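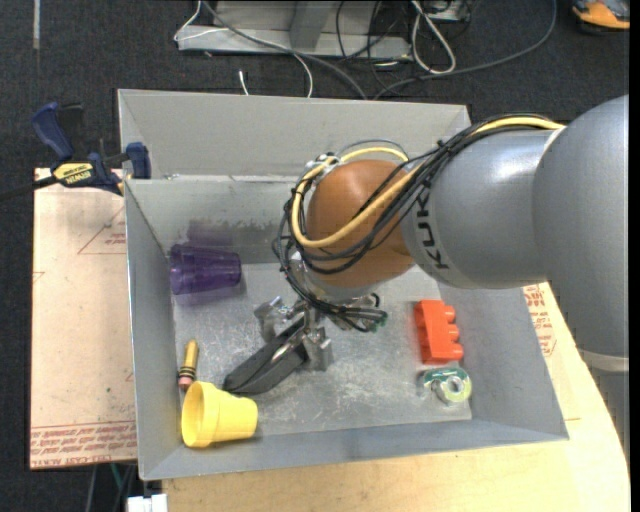
Tumbler bin, wear and cleaning notes

November, started 2:40 pm

Bin back on the bench for the floor check. Last entry on this bin was the detergent comparison, and the conclusion there (no visible difference between the two products on grey surfaces) stands. Today is condition of the floor and walls, plus the cup sort for Pestetton.

Floor

Scratched and scuffed over a wide area, with cloudy whitish wear. I had put the whitish marks down as detergent film in the earlier entry. Wiped a test patch with warm water, then with isopropyl, then dry microfibre. No change in the marks and nothing on the cloth after the second wipe. Recording it as abrasion. Please strike "film" from the summary sheet; I have left the old entry as written.

Far wall, inner side

Dark scuffs with peeling. Could be a deposit on top of the surface or the surface itself lifting, and I can't tell which by eye. Fingernail catches on one edge. Did not pull at it. If it is lifting, flakes will end up in the cups, and Pestetton will reject on any loose particle regardless of source. Kirsten Bech has the loupe in the other building, so this waits.

Sloping walls are otherwise serviceable. The slope does mean that a cup put down near the edge wants to travel toward the floor, so set-down marks near the bottom of the walls should be read with that in mind.

Cups

The purple one is translucent and is the useful one for rub testing. Any haze on the outside shows when it is held up to the window, which cannot be done with an opaque cup. It also throws a faint purple reflection onto the bin, and this will upset any colour reading taken close beside it. Take grey readings with the purple cup out of the bin. I lost most of a morning to this on the Dustis samples.

The yellow cup is to be logged separately from the purple. They came in on different delivery slips and I do not want wear figures pooled until we know whether the material is the same. Dustis say it is. The slip says nothing either way.

Rub test, purple cup

Method as before: cup on its side, light hand pressure, straight strokes along the floor, rim kept clear so the load is on the body. Rotate a quarter turn between sets. Stopped at 425 strokes when my wrist gave out, which is short of the target but enough to compare with the previous run.

Haze: first noticeable at set 3. Does not wash off.
Rim: no nicks found with a cotton swab run round the edge. Fibres did not snag.
Base: one dull area, matte to the touch. Not certain it was absent at the start, as I neglected to check the base before beginning. Treat as unknown.

Running total for this floor is now 2,859 strokes, counting all cups. The total excludes ordinary handling, so it understates what the floor has had.

Temperature

Rinse water measured 43 degrees at the tap and was left to cool in the jug before use. The Trandidmont care sheet asks for lukewarm and gives no number. I have asked them for one. Until they answer, use the jug and write down what the thermometer says at the time of pouring.

Replacement liner

Brynjólfsdóttir quoted on a thin drop-in liner in grey. Two objections from me. It will not follow the slope of the walls without a fold at each corner, and folds collect grit. It would also put a fresh surface under half-finished tests, and we would have to start the count again. My preference is to finish the present series on the worn floor, then line it. Kirsten may see it differently; she has the cleaning budget and I don't.

Cleaning, until further notice

Dry brush first, soft bristle, working from the walls down to the floor. Lift the loose items out before brushing and put them on the clean towel, openings down. Damp cloth second. No scouring pads. Someone has left a green one at the sink again and I have moved it to the floor-cleaning shelf. Leave the peeling part of the far wall alone until it has been under the loupe.

Open items

Loupe on far wall scuffs. Kirsten, or me if I get across there first.
Base of purple cup: check an unused one from the same slip for the same dull area.
Yellow cup: same rub test, same number of strokes, base and rim checked BEFORE starting.
Trandidmont: number for lukewarm.
Correct "film" to "abrasion" on the summary sheet.

Finished 4:55 pm. Towels are in the wash and the jug is drying on the rack.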